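From: Maksym Ivanyshyn
To: packing-changes list
Subject: Re: [packing-changes] What the arms have meant for our shifts

Mayu asked for a reply from a site that has had them longer than hers, so I'll go through her points as best I can. I've left most of her message in below for those who only joined the list in May.

Mayu Ikeda wrote:
> Hello all. I run the afternoon side of the gift basket room at
> Stumura. We have been told that two arms will be going on the
> fruit benches after the summer and that "roles will be
> reshaped". I have twelve people and they have all asked me what
> that means and I can't tell them.
>
> What I'd like to hear from other sites is the ordinary stuff.
> Who stands where? Who gets called when it stops? Did anyone's
> pay grade change, up or down? Did you lose hours? We have
> people who have packed fruit for fifteen years and are quick at
> it, and they are worried about being turned into button
> pressers.
>
> Also, does it cope with mixed fruit? Our baskets are apples,
> pears, citrus, sometimes a pineapple, and they never come in
> the same size two weeks running. The sales people showed us a
> video with oranges only.
>
> Thanks, Mayu

I'm lead on the basket room at Wurari. We have had one arm on for a year and a half and a second one since last autumn. Before that everything was packed by hand on six benches. We now have four hand benches and the two arm benches, and the Vallejo conveyor feeding both. I don't have anything to do with the buying side, so I can't tell you what it cost or whether it has paid for itself. I do the rota and I stand in when we're short.

Who stands where. Each arm has one person with it. We tried one person across both and gave it up after three weeks, as the second arm was always waiting. The person keeps the fruit coming, takes away finished baskets, turns the fruit that has landed badly, and does the tissue and the bow. The arm doesn't do tissue or bows and I have not heard anyone talk about it doing them. So on an arm bench you are still handling baskets all day. What you don't do is reach into the crates for every piece, and for people with bad shoulders that has made a real difference. Two of ours who were on light duties are back on full shifts, on the arm benches.

The other side of that is that you stand more still. On the hand benches you walk to the crates and back and you talk to whoever is across from you. On the arm benches you are behind a light curtain with your back to the room. Several people said in the first month that they went home more tired than before though they'd lifted less. We asked for the second bench to be turned round so that it faces the others, and that was done, and it helped. If your benches aren't bolted down yet I would ask about this now. It's much harder afterwards.

Mixed fruit. This was our biggest argument with Closier, who did the installation. It came set up for one kind of fruit at a time and we never pack like that. A standard small basket with us is two apples, a lime and a pear, and the apples may well be from two different varieties. It took most of the first winter before it would do that order reliably. Apples were fine from early on. Limes are small and it used to pinch them too high and roll them. Pears were the worst, as they want to go in on their side and the arm wanted to stand them up.

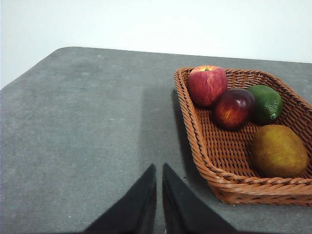
Who decides that a basket is good enough to go out?

The person at the bench does, every time. We had this written into the bench sheet after a bad fortnight when baskets were being passed on the arm's say-so and the shop sent back 122 of them, mostly for bruised pears and fruit sitting with the sticker up. The arm can report that it has placed four pieces. It can't tell you whether anyone would want to be given them. Your fifteen-year packers will see a soft pear from two metres away, and that is the skill I would tell your managers about when they say "reshaped". On our sheet it is now called final check, and it has its own line in the grading.

Which brings me to pay. There were three outcomes here:

The six people trained as arm operators went up one grade. This took seven months and a fair amount of asking. They were doing the work from week two.

The hand packers stayed as they were. The piece bonus was the problem. It had been worked out per bench, and all the simple small baskets went to the arms, leaving the hand benches with the large ones and the odd shapes. Their counts fell although they were working just as hard. On the old sums they'd have lost the bonus entirely. It is now paid on the room total. In our best week we sent out 2810 baskets, and everybody on shift got the same from it.

The agency people we used to bring in for December were mostly not brought in. The year before the arms we had eighteen, last December we had seven. So when it's said that no jobs were lost, that is true of the permanent staff at Wurari, and it should be said in full. Some of those agency packers had come to us for years and they were told by text message in November.

Hours. No cuts to contracts. The late shift was shortened by an hour because the arms do a block of small baskets between four and six with the second crew, and some people had relied on that last hour. It was offered back as a morning hour. Those with children to get to school couldn't take it. I'd ask about shift times early, Mayu, and in writing. We were only thinking about numbers of jobs and that one got past us.

Who gets called when it stops. For the first half year, me, then Closier's phone line, then wait. Average wait was long enough that people just moved the crates over and packed by hand. After that two operators were sent on a three-day course and can now clear most stops themselves. The common ones are:

Fruit dropped between basket and bench. Stop, clear, restart, under a minute.

Basket has shifted. Our baskets are woven and no two of them are exactly the same shape, so they don't sit in a jig the way a box would. If the near corner is pushed out, the arm sometimes catches the rim on the way in. The operator straightens it by hand.

Finger tips worn. They are changed every few weeks. We keep spares in the drawer now. For a while we didn't, and one arm stood idle for two days waiting on a part you could post in an envelope.

Camera dirty. Wipe it at every break. Fruit dust gets everywhere.

We kept a tally of stops on a clipboard through the first quarter, on my suggestion, and I recommend it. It came to 653 stops on one arm. In the same quarter this year it was 295. Without the clipboard we would have had only the supplier's figures, and those counted a stop only if somebody had rung them. The tally was also what got us the course and later the grade.

Speed. A good hand packer is faster than the arm on a single basket and I don't expect that to change soon. The arm doesn't slow down after lunch and doesn't go on break, so over a shift it comes out level on small baskets. On large ones we don't use it. Pineapples we have never tried, and I'd be surprised — the gripper we have opens wide enough for a big pear and not a lot beyond it.

On the button pressing. I understand the worry, and for the first two months it was fair. People were told to stand there, press reset, and not touch anything else. They were bored and they felt watched, and one very good packer asked to move to dispatch and hasn't come back. It got better when the operators were allowed to change things for themselves: the order the fruit goes in, how far apart, when to slow it down for ripe pears. Most of the useful settings we run today came from the bench. One of the women on mornings worked out that if the pear goes in last, with the space left for it at the near end, it stops knocking the apples. Closier have since put that in as their standard order, as far as I know, though her name isn't on it anywhere.

We also rotate. Two hours on an arm bench and then two on a hand bench, for everyone who is trained. It was brought in for tiredness but it does something else too, as people keep their hand speed. When both arms were down for a day in spring we still got the orders out. I'd be wary of any plan where the same three people stand by the machines all week and the others never go near them. You end up with two rooms in one, and they stop talking.

A few things I would ask for before yours go in, from what we got wrong:

A trial on your own fruit and your own baskets, with your own packers watching. A video of oranges is no use to you.
The bonus sums redone before the first week, with the new split of work in them.
A named person who can be rung on the late shift.
Agreement on what the bench camera keeps. Ours points down at the bench and the pictures are wiped after thirty days. Hands get into them, so people asked, and they were right to.
Time for training that isn't taken from breaks.

I can send you the bench sheet and a blank copy of the tally if they'd be any good to you. The rota I'd need to take names off first. If you want to bring a couple of your packers over to see it running, mornings before ten are best, and they should talk to the operators without me or you standing there.

Does anyone else on the list have arms working with soft fruit? We've been asked about adding plums and I'd like to know before I say anything.

Maksym
Basket room, Wurari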